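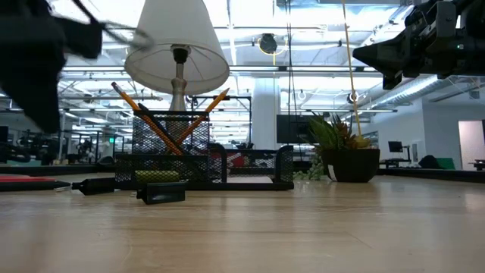

**Desk organizer** (also desk caddy, desk tidy, pen caddy) is the name for any small container that sits on a desk and holds the stuff you write, cut and stick with. I've kept this entry up for the household section of the Skadasero wiki for a good while now, and I write it the way I talk, so if you want the stiff version you'll have to look elsewhere. Corrections are welcome on the talk page (please be nice).

## What counts as one

The word gets used loosely. At one end you have the plain pencil cup, a single container with one opening. At the other end you have those towers with drawers and phone slots and a little calendar on the front. I'd put the middle of the family at the caddy: one tall cup for things that stand up, plus a low tray for things that don't, joined together so they move as a single piece.

Letter trays are a cousin. Some people count them, I don't, mainly as they already have their own article and it's a pretty good one! Drawer inserts I go back and forth on. They do the same job, but they live out of sight, and most of what I have to say below is about things that sit out on the desktop where you look at them all day.

## Where they come from

Writing boxes and inkstands did this work for a very long time before anybody sold a "desk organizer" under that name. An inkstand held the inkwell, the pens and often something for blotting, which is pretty much a caddy with a wet part. The oldest piece I can speak to personally is a Jolstead inkstand marked 1872, which I got to handle at an estate sale in May. It has 2 wells and a long groove in front for pens, and the groove is so shallow that the pens roll out if you bump the desk. (I did bump the desk. The seller was gracious.)

Once people stopped dipping pens, the wells went away and the cup took over. Pencils and ballpoints are happy standing upright, so the footprint got smaller and the whole thing could be pushed to the back of the desk.

## Materials

**Wire mesh.** This is the one you've seen in every office. It's light, you can see through it well enough to find an eraser without digging, and dust falls right through onto the desk — wipe under it now and then. The Josten caddy I use at home is mesh, and the only thing I've got against it is that fine pen tips poke through the holes at the bottom.

**Wood.** Warmer to look at, heavier, harder to knock over. Ink stains stay forever. Mine has a blue blotch in the corner shaped like a boot.

**Plastic.** Cheap, easy to wash in the sink, comes in every color. Clear ones scratch up fast.

**Ceramic and glass.** Usually a mug that lost its handle and got a second career, and I mean that with love. Put a bit of felt in the bottom if you keep good pens in there.

## What goes where

Everybody settles into their own layout, but there's a sort of common sense one that I see again and again. Long things go in the tall cup: pencils, pens, scissors with the points down. Short fat things go in the tray, so that's erasers, clips, sticky notes, tape, the glue stick.

Pencils are the one real argument. Point up, you can tell at a glance which one is sharp, and the tips don't break against the bottom of the cup. Point down, you don't stab your hand when you reach over without looking. I'm a point-up person and have the little gray dot on my palm to show for it.

Scissors deserve a word too. They're top-heavy in a light cup, and big handles block everything behind them, so a lot of people give them a spot of their own on the desktop. If you do keep them in the cup, put them toward the back.

## Emptying and resetting

A caddy fills up with junk, and the only cure I know is to dump it. I do mine on a Monday morning with my coffee, and it takes me 6 minutes if I don't stop to test every pen (I always stop to test every pen). Spreading it all on the open desk makes the sorting a lot easier than poking around in the cup with one finger. A red-handled pair of scissors, a yellow pencil, a black marker, a thin black pen and a pink sticky note laid out on bare wood, like these, are easy to tell apart at a glance, and the small black bits that hide at the bottom of a tray finally get looked at.

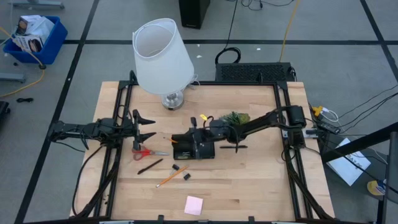
Sorting goes quicker if you pick up by type and leave the color matching for another day. Pencils first, then anything with ink, then the flat stuff. Give the handles some thought as you go: the red ones on the scissors lying out on the tabletop are hard to miss, and a bright handle like that saves you a hunt later on. Black pens and markers are the opposite, and I lose them on a dark desk constantly.

Dried-out markers go in the trash. Pencils too short to reach the rim of the cup go in the tray, or to a kid who draws.

## Neighbors on the desk

An organizer hardly ever stands alone. The usual company is a lamp and a plant, and how you place the three makes a bigger difference than you'd think. I like the lamp behind the caddy and a little to one side, so the cup doesn't throw a shadow across my paper. Right-handed writers tend to want the light from the left, and left-handed writers the other way around.

As for the plant, keep real ones on a saucer, as mesh and water don't get along and neither do paper and water. Artificial ones can go anywhere, and all they ask for is dusting.

## Naming

"Desk tidy" is what you'll hear in Britain. "Caddy" is more of a store word over here, and it also gets used for shower racks and tool totes, so search results are a mess. The Guo catalog lists the very same mesh piece under 2 headings, "caddy" and "pencil holder," and I've left both as redirects to this page.

## See also

- Inkstand
- Letter tray
- Pencil cup
- Drawer insert
- Desk lamp

*Last edited November 6, 2023*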